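Home | Guides | Firkent Tidy | Spares | Forum | Contact

We use cookies to remember which page of the manual you gave up on. Accept | Settings

Section 5: Teaching the Sofa Chore

Firkent Tidy will clear a sofa. It will do so at the pace of a cat deciding whether to go out, and you have to show it how first. Allow an afternoon.

5.1 Before you start

1. Put one flat item on the seat. A thin book is good. Do not start with a blanket -- Birthe Þrastardóttir in our test group started with a blanket, and we still get letters.

2. Leave the cushions on. A sofa with no cushions teaches the software about a sofa you don't own.

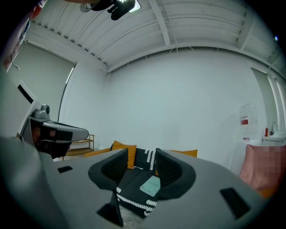

3. Charge both grippers and check that the fingers close fully. Error 425 means they don't.

CAUTION: Patterned upholstery slows things down. The software may take a stripe for the edge of a book and spend a while trying to pick up the couch.

5.2 Recording

4. Stand facing the sofa, a gripper in each hand, and keep the square markers uncovered.
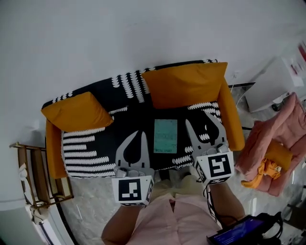
5. Lift the item by one edge, move it to a shelf, and let go. Go slower than feels reasonable.

6. Repeat 15 times, putting the item down at a new angle each time. Tane Tawhiri, who wrote this step, can now do it asleep. The software can't yet do it with the curtains open.

NOTE: Our own library holds 3,156 recordings of sofas. Yours will still surprise it.

7. Straighten the cushions between takes. Small differences are fine.

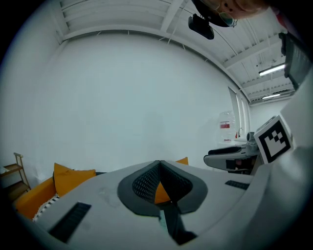 5.3 What to expect

Flat books: almost always. Magazines: on a good day. Loose change, remote controls and whatever is down the back: that's still your job.

If the first run fails, delete it and go back to step 4.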